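**La regla de los treinta segundos**

En el taller de Gasix, las normas estaban escritas en una hoja pegada con cinta junto a la puerta. Yo las había copiado en mi cuaderno durante mi primera semana, porque entonces todavía leía despacio en este idioma y no quería preguntar dos veces. La número tres decía: «Antes de cada serie, la célula debe esperar 30 segundos con la pinza abierta. En este tiempo el operador mira la mesa».

No decía qué había que mirar. Decía solamente que mirase.

La jefa de turno había trabajado antes en Lukeck, donde las normas ocupaban una carpeta entera, y contaba que allí se firmaba cada página. En Gasix no se firmaba nada. Ella creía que una norma corta se cumple mejor, y el hombre de mantenimiento creía lo contrario. Discutían de esto en la cocina, siempre con las mismas palabras, y yo aprendí muchos verbos escuchándolos.

En agosto llegó el encargo de Anico: clasificar más de 2.000 piezas pequeñas, mezcladas, de plástico y de metal. El plazo era corto. Una tarde, hacia las seis, el hombre de mantenimiento se acercó a mi puesto y me dijo en voz baja que la espera se podía quitar del programa. Era una sola línea. Me hizo la cuenta en un papel y dejó el papel sobre mi teclado.

Yo quería terminar pronto, como todos. Abrí el programa, encontré la línea y puse el cursor encima.
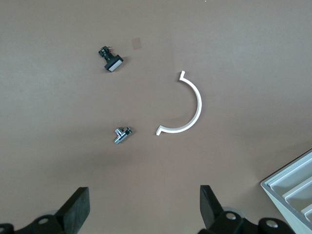 Recordé entonces el día que me dieron la tarjeta de acceso. La jefa me había explicado la norma número tres con mucha paciencia, usando palabras fáciles. Me dijo que en la fábrica Gilani, donde ella empezó, un robot había cerrado los dedos sobre la mano de un compañero suyo. No fue grave, tres puntos y una venda. El compañero solo quería enderezar una pieza. Nadie miraba la mesa en aquel momento, porque todos miraban el reloj.

Quité el cursor de la línea. Después escribí un comentario al lado, en mi español de entonces: «No borrar. Esta espera es para la persona». Guardé el archivo y lancé la serie. Durante la espera miré la mesa, como pedía la hoja.

El hombre de mantenimiento volvió a las siete por su papel. Leyó el comentario en la pantalla, con las gafas levantadas sobre la frente, y me corrigió una coma que yo había puesto mal y que luego borré. No habló más de la cuenta. Se quedó de pie a mi lado toda la serie siguiente, y la otra también.

Entregamos a Anico con un día de retraso. La jefa escribió la carta de disculpa y me pidió que yo la leyera antes, para ver si se entendía bien. Le dije que sí. Solamente le pregunté por qué ponía «demora» y no «retraso», y ella me contestó que «demora» sonaba más educado.

Lo apunté en el cuaderno, debajo de la norma número tres, donde quedaba un poco de sitio.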